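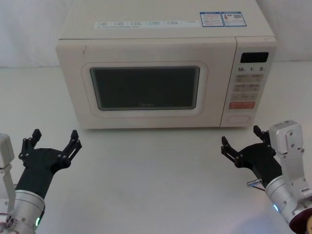 new microwave, cream, stickers still on

July, 6 something in the morning. Can't sleep, may as well write this down before work.

So the microwave. Old one died at last, the one from the Ciklow place that hummed like a truck. Went back and forth for ages over whether I even need one. Then three nights in a row of cold rice and I caved. Ordered, paid, done. Midea, cream color, boxy but the corners are rounded so it looks a bit softer than the black one did. Goes ok with the white wall. I had wanted green. They did not have green.

Instructions are a folded sheet as big as a road map and half of it is warnings. Read maybe a third. Time keys are 10m, 1m and 5s, so you tap up to whatever you want. No number pad. Annoyed for a minute, then thought well, what do I ever use. 2 minutes for soup. Oatmeal 1 and a half which means one tap and then six taps of the 5s. Ok that IS annoying. Will round up to 2 and use the bigger bowl.

Stickers – peel or leave? There's a long white strip across the top with tiny tiny print and then the blue ones with the QR code. Leaning toward leave till the return window closes, 13 days left I think. Check the email from Torkora. Also check the email from Torkora about the lamp, still no lamp.

Outlet situation. Kettle and microwave and toaster can't all be on at once, found that out in the last apartment in the dark. Kettle moves to the other side by the sink. Toaster goes up in the cupboard, I use it what, once a week. The Saarinen mugs are in that cupboard so they have to go somewhere. Top shelf? Can't reach top shelf. Think about it tonight.

Oh and the bread box. Forgot teh bread box. It used to sit on top of the old microwave and I don't want to put anything on this one, the sheet says keep the top clear. So that's another thing with no home.

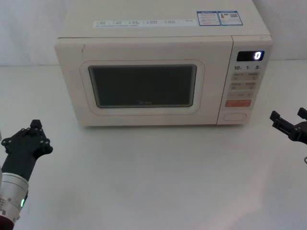 Does the door have a handle? The door opens with the oval button at the bottom of the panel, so leave that corner where your hand can get to it.

(Wrote that out for the note I'm taping inside the cupboard for whoever stays here in August. More to add. Trash day, the Taren key, how the shower works.)

Cost 204 with delivery, more than I said I'd spend. Not eating out till the end of the month then. There's soup, there's the big bag of rice, about 11 eggs. Fine.

To do tonight
move kettle
mugs??
wipe down behind where the old one was, crumbs from probably last year
find somewhere for the box, it's blocking the hall closet
call about the lamp

Its nearly 7, haven't showered. Oatmeal first. Two minutes, big bowl.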